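Call for Participants: Packing and Unpacking at Home
Maltberg Institute for Household Studies, Dridton

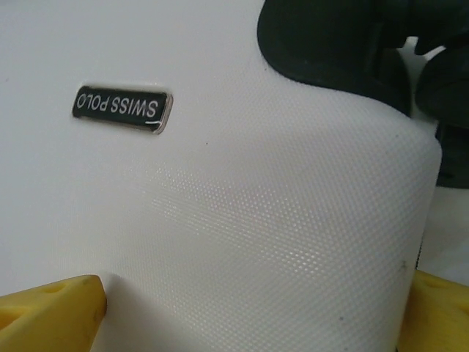 The Institute invites adults living in Dridton and the surrounding towns to take part in a study of how people pack for short trips. The study is conducted jointly with Mendes Travel Goods and will run through the end of May.

We are seeking 30 participants who have traveled with a hard-shell suitcase at least once in the past year. No special skill in packing is expected. Applicants must be 18 or older and able to lift a filled suitcase onto a low bench.

Each participant will attend 3 sessions in Room 602 of the Dristoritz Building. At each session, participants will be given a list of clothing, shoes and toiletries, and will be asked to pack these items in their usual manner, close the case, and later unpack it into a chest of drawers. A short interview follows the second session.

Suitcases and all contents are supplied. Participants who prefer to use their own case may do so – please state its outer measurements when applying. Cases with a broken lock or zipper cannot be accepted.

Participants will receive a payment for each completed session and may withdraw at any time. Travel within Dridton is reimbursed on presentation of a ticket or parking receipt.

To apply, send your name, daytime telephone number and preferred hours to the Study Office, quoting reference 883. Applicants will be notified by letter.

Posted 4 February 2025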